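Home | Notebook | Screenings | Archive | Contact

July, 9.30 pm. Film room notes, reel 3 of the Albers cartoon.

Ran the whole thing again with the sound down. The chase across the rooftops still works. The villain's fall doesn't, and I think it's the cut at 17 seconds into the reel – we go to the crowd before he has let go of the ladder.

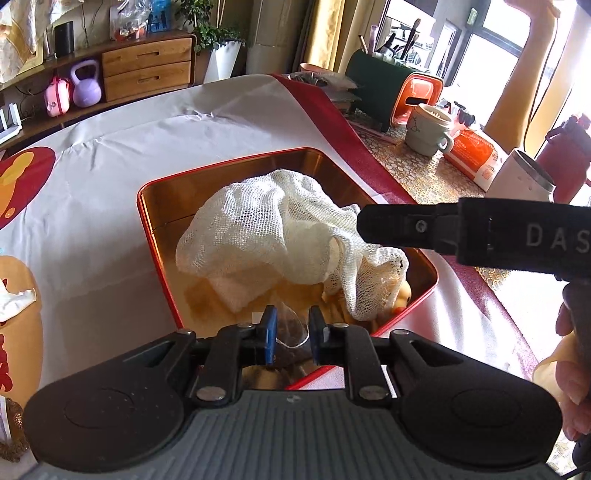
Reading time: 1 minute

Tried two fixes on the Zunditz desk. Holding the ladder shot for 30 frames felt slow. Holding it for 31 and dropping the crowd altogether was better, and the dog's line now lands in silence. Kept the second one, saved as "ladder B".

The subtitles from Clarnier have the grandmother calling the boy by two different names. Sent them a note. Also the Vevevura trailer gives away the dog's line, so anyone who has seen it won't laugh anyway. Not our job to fix.

To do: check the end song against the new length, ask for a clean copy of the ladder sound. 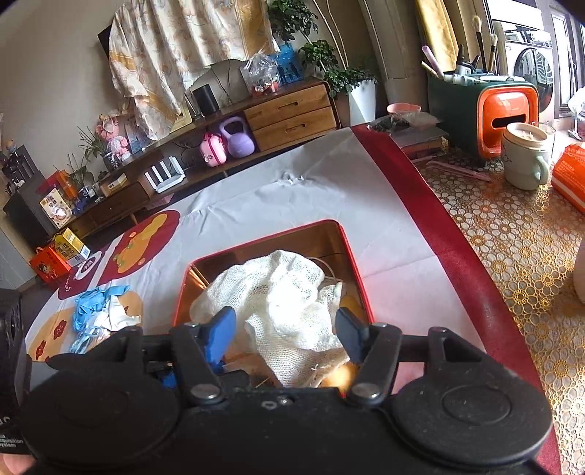

Dougal Dunbar would put the crowd back in, only shorter, as the children need to see that somebody saw him fall.

Will try that as "ladder C" before the next run.

Print this page | E-mail this page

Comments

ruth_p: Agree about the trailer. My two knew the joke already.

Marek: Is the dog's line the same in the dubbed copy?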